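Sorting and Storage Mornings at Trekville: Your Questions

I get asked the same things over and over before people come along to their first session, so I've put the answers on one page. I'm Esmaeil Sharifi and I look after the storage side of things. If yours isn't answered, ask Pankaj Bhardwaj at the desk, he's been here longer than I have.

When do you open?

Monday, 8 to 10 in the morning. I'm usually in a bit before that putting the kettle on, and you're welcome to knock.

Do I need to bring my own baskets?

Nope! We have plenty. Bring one from home if you want to see whether it suits what you're keeping in it (people do this a lot with bathroom stuff), but please put your name on the bottom. Gautam bins and Ornard bins look almost the same once they're stacked and I've sent the wrong one home with somebody more than once.

Round basket or square crate?

Depends what's going in. I like square for anything you have to push up against a wall, and round for soft things you just want to throw in and forget – socks, dishcloths, yarn. Mesh is great if you want to see what you've got without tipping it all out. For anything with crumbs I'd go for a solid plastic bin every time, because you can rinse it.

Why do you start with the little table?

Because it's small! If you begin with a whole kitchen you'll want to go home in ten minutes. A couple of bowls and a cup on a cloth is plenty for a first go, and you can have all your containers on the floor within reach while you decide what lives where.

What's the room like?

One big room with a brick wall, and a tall white shelving unit in front of it that I'm very fond of.
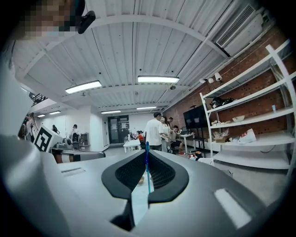
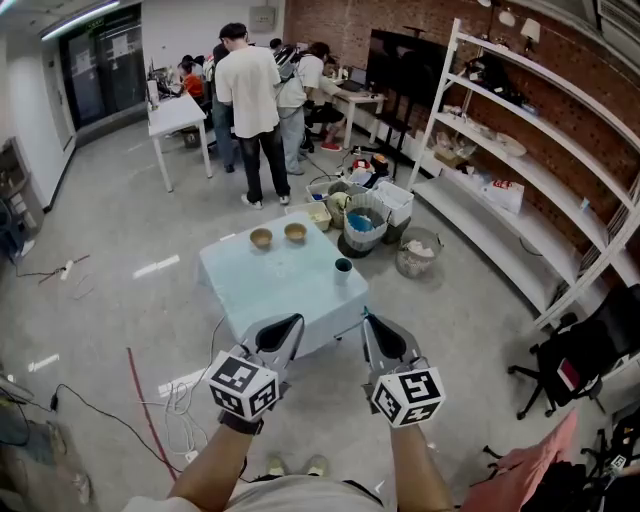 The shelving by the brick wall, in both photos. The low table with the blue cloth and the baskets are in the second.

What goes on which shelf?

My rule at home is heavy stuff low, everyday stuff at elbow height, and the top for things you only want in January. The shelves here don't follow my rule very well, I admit. Everybody uses them and everybody has a system.

Should bowls be stacked or side by side?

Side by side if you have the room, stacked if you don't. I stack mine with a paper napkin in between and they've survived 2 moves that way, including the one from Nollport when I packed the truck myself.

Do lids stay with their boxes?

Oh, the lid question. Yes, if you use the box every week. For the rest I keep lids standing up in a crate of their own, biggest at the back.

Can I take things home?

Cloths and small baskets, yes, for a week. Write it in the book by the door. The big crates stay put, sorry.

Is there parking?

On the street, and it fills up early. The bus stop is closer than the parking lot anyway.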